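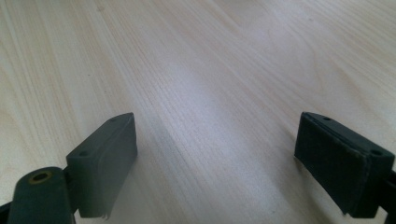

Pale wood grain, with a good deal of shine.

The Brinik desk arrived in December in one box that weighed more than I do before coffee. I ordered it from Goretmont after my old Doltow developed a lean, and after Marjatta Koskela, who edits this column, said my typing could be heard through the phone.

Assembly took almost 3 hours. The instructions show a cheerful figure doing it alone in six drawings. I was neither cheerful nor, by the fourth drawing, alone, having gone next door to borrow a neighbor and his better screwdriver.
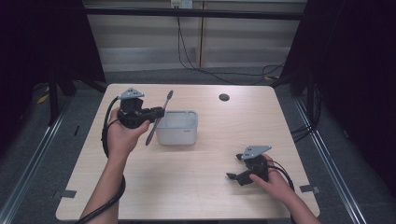

My main complaint with desks is corners. The Doltow had sharp ones, and my hip kept a record of them for years. I had braced myself for more of the same at this price. Rounded corners like these are easier on anybody who walks around at night without turning on a light, and I now pass the thing at full speed. The legs do splay out a bit, so my toes have taken over the record keeping.

Wobble is the other question people ask. With a monitor on it and me typing angrily, the Brinik moves a little. With me typing politely, it doesn't.

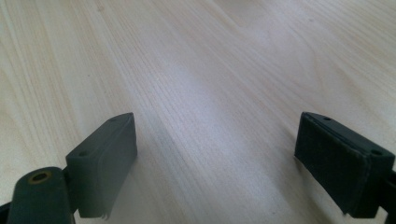
I lent it to my daughter for a week of homework, which is a harsher test than anything in the Goretmont lab, if there is a lab. It came back with glue on one leg. The glue came off. The sticker underneath the glue did not.

The Rizvi costs $15 less and has a drawer. I tried one in the store and the drawer opened about as willingly as a bank vault. I'd still pay the difference and keep my pens in a mug. 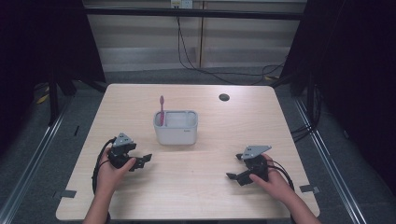 White caddy with a pink toothbrush standing in it.

Returns are free for the first month, provided you can get it back in the box. I couldn't.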